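Booking a band for your event: what to sort out before you sign

Grelura Live newsletter, October

We have had a run of inquiries for next season, and most of the emails ask the same things. This item covers the practical side of booking live music for a wedding, a company party or a reunion. It applies whether you book through us or through anyone else.

Start with the room. Before you compare bands, ask the venue three questions: what time the music has to stop, whether there is a sound limiter, and where the band can load in. The stop time matters more than people expect. A hall that says it closes at midnight may mean the last song ends at 11:30 so the room can be cleared. Get the answer in writing and send it to the band.

A sound limiter is a box on the wall that cuts the stage power when the volume passes a set level. Some are set so low that a drummer with sticks will trip them during the first song. If your venue has one, tell us the limit when you inquire. Two of the acts on our list, Ofori and the Zikmont Trio, can play with an electronic kit and do well in rooms like that. A nine-piece with horns is not going to work there and we would sooner say so at the start.

Next, the space. A four-piece needs a flat area of 12 feet by 10. Add a keyboard player and you want 16 by 10. Please measure it – the floor plan on a venue website often leaves out the pillar, the bar or the fire door. Outdoor sets need a solid, level base and a roof over the band and the power supply. Grass is fine for guests but we do not set up amps on it.

Power is usually simple. Two separate circuits with grounded outlets within 40 feet of the stage will run almost any band we book. The caterer should not be on either of them. Coffee urns and plate warmers are the usual cause of a dead PA, so ask the caterer where they plan to plug in.

Timing on the day

Allow 60 minutes for load-in and setup, then 30 minutes for the sound check. If guests will be seated in the same room for dinner, the setup has to be finished before they come in. That can mean the band arrives at 3 in the afternoon and does not play until 8. Most bands charge a waiting fee for an early arrival, and it should be listed on the quote. If it isn't, ask.

The standard booking is two sets of 60 minutes or three sets of 40. We suggest three sets of 40 when there is a lot of eating and talking going on, and two longer sets when the crowd has come to dance. Background music between sets is included with all our acts. Send your playlist a week ahead and keep the explicit versions off it if there will be kids.

First dances and requests

A band can learn one new song for you at no extra cost if it gets four weeks' notice. More than one is charged per song. Send a link to the exact recording you want, because there are often several versions in different keys and lengths. If you have been practicing steps to it, say so, and the band will keep to the recorded tempo.

On the night, requests from guests are up to you. Some couples like them. Others give the band a short list of songs not to play under any circumstances, and bands are glad to have that too.

Paying

Our deposit is 25 percent, with the balance due 14 days before the event. Read the cancellation terms on any contract before you sign it, and check what happens if a band member is sick. Ours says we provide a substitute player of the same standard and let you know who it is.

Travel is included up to 60 miles from Kundberg. Past that we charge by the mile, plus rooms if the finish is later than 11 p.m.

Dates still open

Saturdays in May and June are nearly gone. Fridays and Sundays are easier and cost less with most acts. The next showcase night is at the Kundberg Ballroom, with 4 bands playing short sets from 7 p.m. Entry is free for anyone planning an event, but reply to this email so we can put you on the door list.
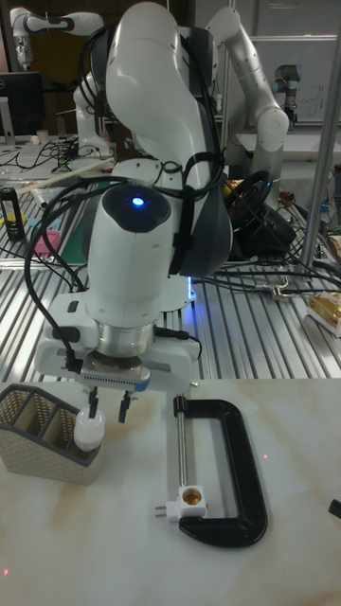
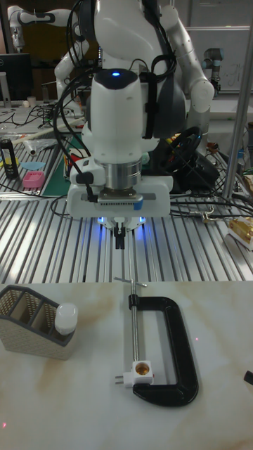
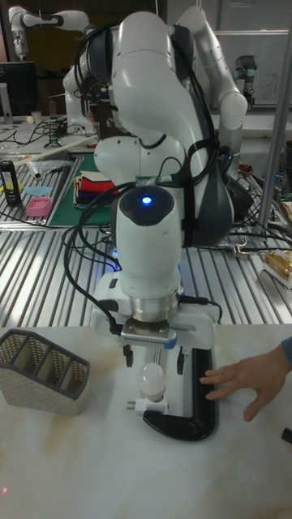
White robot arm and gripper, three views.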